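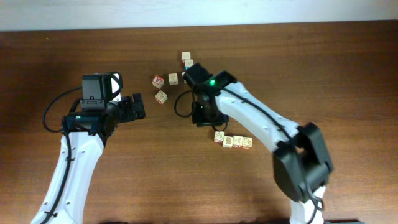
Chapter 9. When the Arm Does Not Stop

Most faults in a two-arm cell begin with a part that still works most of the time. At Dovdale, a training shop run by Clementina Tavares, an arm swung through its partner's reach after 49 clean cycles. The cause was a cable worn thin at the elbow. On arms like these, a black cable follows the white link and crosses the elbow joint, so it flexes with every bend. The green light on the housing can glow while a signal wire inside the cable is failing.

Rui Meireles, who was resetting blocks, bruised two fingers. He had reached in without pressing the stop.

This chapter covers cable wear, lost position signals and safe entry to the cell. Section 9.1 starts with the Dovdale log, including the 300 milliseconds before contact.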